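How I Make a Street-Style Stencil Print at Home (With Two Layers and Very Little Patience)

I get more emails about my stencil prints than about anything else I make, so I finally sat down and wrote out the whole process. I'm not a trained artist. I started cutting stencils at my kitchen counter in January because I wanted something for a blank stretch of hallway, and I've been hooked ever since. My little online shop, Hereo, is mostly stencil work now!

We're making a print on paper or board here. If you want to paint an outside wall, please get the owner's okay in writing first, because a verbal yes has a way of evaporating.

What you need

A photo with strong light and shadow. A few sheets of stencil film or heavy card. A craft knife and plenty of fresh blades (I buy a box of 50 and go through them faster than you'd think). A cutting mat, low-tack tape, repositionable spray adhesive, two colors of spray paint, and whatever you're printing on. You'll also want a respirator rated for paint fumes. A paper dust mask won't do it.

Step 1: Pick and simplify your photo

Faces are the classic choice, but I'd start with a bird or a teapot. Faces are unforgiving — move one eyelid a hair and your grandmother looks furious. Open the photo in any editor, turn it to black and white, and push the contrast way up. Then find the threshold or posterize tool and slide it around until you have big, readable shapes. Mine always look terrible at first, then suddenly click.

Save one version with only the darkest areas and another with the darks plus the midtones. Those are your two layers.

Step 2: Choose your colors

I go for a mid tone and a dark from the same family, on a pale background. Warm browns on cream are very hard to mess up. Before you commit, spray a swatch of each on scrap and let it dry overnight, then look at it again in the morning. The cap color lies. 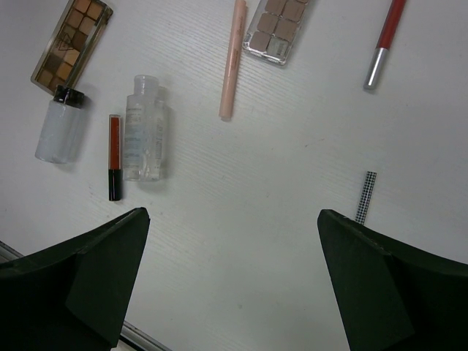

Palette in tans and browns, with other makeup on a white tabletop.

Step 3: Fix your islands

An island is a bit of stencil with nothing holding it in place, like the middle of the letter O. Cut it out the way it is and it drops on the floor. Draw thin bridges connecting each island to the rest of the sheet. I make mine a little wider than feels right, because skinny ones tear on the second print and then I say things I regret.

Step 4: Cut

Print both layers at the same size, with a small cross in each corner, and tape them over your film. Cut the tiny details first while the sheet is still stiff, and leave the big openings for last. Turn the sheet, not your wrist, when you come to a curve. Cut the corner crosses out too, you'll need them.

Step 5: Spray

Take it outside or somewhere with real airflow. Lightly mist the back of the midtone stencil with adhesive, let it get tacky, and press it down, paying extra attention to the edges and bridges. Mark the corner crosses in pencil. Then spray straight down in quick, light passes. One heavy coat will creep under the film and give you fuzzy edges.

Lift it off, let the paint dry completely, line up the dark layer with your pencil marks and do it all again.

If it goes wrong

Fuzzy edges mean too much paint or not enough adhesive. Ghosting means the second layer slipped. For small blobs, I touch up with a fine brush and some background color. Bigger blobs I leave alone, and a few of those prints are my favorites.

Store your stencils flat between sheets of baking parchment, and peel the parchment away slowly when you want to use them again.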